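Pouring from a conical flask into a beaker without wearing it

I get asked about this one a lot by parents doing science at the kitchen bench, and I was hopeless at it myself for years, so I reckon it deserves its own page. You've got liquid in an Erlenmeyer, you want it in a beaker, and you'd like the bench to stay dry. Easy! Well, mostly.

First, clear yourself some room. I shove the tube racks to the back and keep the beaker forward of everything else, because reaching over glassware is how I broke my favourite Maeng flask (may it rest in pieces). A dark benchtop is lovely for this if you have one, as clear glass shows up better by its highlights.

Next, look at your beaker. The numbers on the side are a guide only, and plenty of beakers say so right there in the print. If your recipe wants an exact amount, get out a measuring cylinder and use the beaker for holding and mixing.

Now pick up the flask by the neck. It's narrow and the rim flares out above it, so there's something to stop it slipping through your grip. If it's more than half full, put your other hand under the base as well.
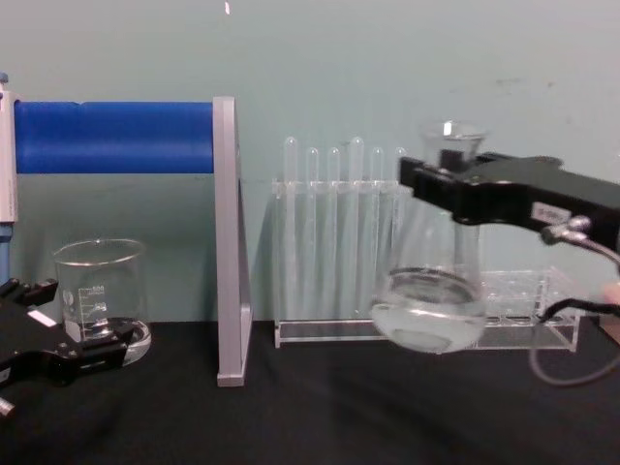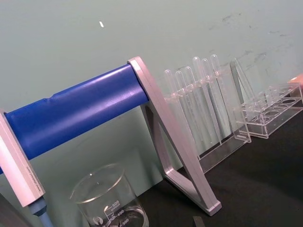

Desmond Marchetti
Home science writer, Tuvirton
18 October 2020

Right, the pour itself. Bring the flask over to the beaker, rim just above rim, and tip slowly. Slower than that! A conical flask holds back for ages and then lets go in a rush once the liquid gets up into the neck, and that first gulp is what ends up down your sleeve. Touch the lip of the flask lightly to the inside wall of the beaker and let the liquid run down the glass. If you've got a glass stirring rod, hold it across the gap and pour down that.

When you've got enough, tilt the flask back upright and give it a tiny twist as you go, which catches the last drip.

Wait 30 seconds before you read the level. Get your eyes down to the height of the liquid and read the bottom of the curve. My neighbour's kids love this bit, they squash their noses right up to the bench.

If you're going on to fill test tubes, pour from the beaker's spout and only fill them a third of the way. I'll do a proper page on tubes in December, once my new Plerka rack turns up.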